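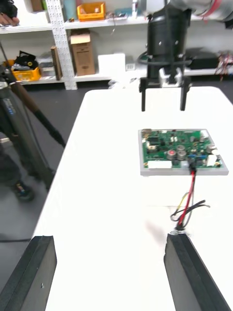 Board 37 on its tray, long bench.

Sunday, July 11, 2021

Notebook, Fendside bench. Hum problem on the Skalumton supplies, continued from the last entry.

Came in to get this done with the building quiet. The complaint from Buchanan is the same on all the returned units: low buzz on the output, worse after the unit has been on for an hour, gone or nearly gone after a cold start. Anong's notes from last week say the buzz follows the board and stays away when she swaps boards between chassis. I had been blaming the transformer mounting. I was wrong about that and have crossed it out on the previous page.

Set up the way Anong had it: variac, isolation transformer, dummy load on the output, scope on the main rail after the rectifier. Ripple at switch-on was normal. Left it under load and went to sort the resistor drawers. When I came back it had climbed to 409 mV and the buzz was plain on the monitor speaker. Freeze spray on the rectifier did nothing. Freeze spray on the main reservoir cap made it worse straight away, and warming it again with the hot air gun on low brought it back to where it had been. So the cap is not happy, but cold making it worse doesn't fit a unit that is quiet from a cold start. Two faults, maybe. Or one fault and me spraying too much in one place.

Pulled the reservoir cap and put it on the LCR meter. Capacitance a bit low, within marking tolerance. ESR high at 8 ohms. That's bad for anything this size. Put in a new one from the Nirnov reel stock, same value and voltage, and ran it again. Ripple stayed flat for the whole run. No buzz that I could hear, though the compressor next door kicked in twice and I had to wait it out.

Then I tried the warm question again. With the new cap in, heating the area by the output connector brings back a little ripple, nowhere near what it was. Reflowed the ground pins there. One of them had a dull ring around it that I only saw under the loupe with the light from the side. After reflow, heating that corner makes no difference. So I think the cap was most of it and the joint was the part that changed with temperature. Not proven. I should have done the joint first and the cap second, then I would know how much each one was worth. Do it in that order on the next board.

Angus Halliday asked for a number he can give Buchanan. The old caps are rated 4,000 hours at full temperature, and Buchanan leave these units on all the time, so they have been past that for a good while even allowing for running cooler. I would tell him to plan on replacing the reservoir caps in everything from the first batch whether it buzzes or not. He won't like the labor. It is less than the shipping both ways.

Things to watch on this job:

- The reservoir cap leads are clinched on the underside. Straighten them before wicking or the pad lifts. I lifted one on the first try and had to run a jumper.
- Bleed the rail before touching anything. The bleeder resistor on the early boards is a high value and takes its time.
- The silkscreen polarity mark is hidden once the new cap is down, so mark the minus side on the board with a paint pen first.
- Leaded solder only, to match what is there.

Scope settings for whoever repeats this: AC coupled, bandwidth limit on, 100 mV per division, short ground spring instead of the clip lead. With the clip lead I was picking up the bench lamp and chased that for twenty minutes.

Parts used: one reservoir cap, a few inches of wick, a bit of jumper wire. The Nirnov reel is getting short – order before starting the batch. Also out of the small swabs.

Next: Anong to pick two more of the returned boards, one noisy and one that passed, and measure ESR in both before any heat goes near them. I'll do the ground pins on the noisy one and leave its cap alone until we have a full run logged. If the passed board also reads high, that settles it for Angus. Long soak test on this one starts tomorrow with the lid on. It has only been run open so far, and the lid makes a difference to the temperature in that corner.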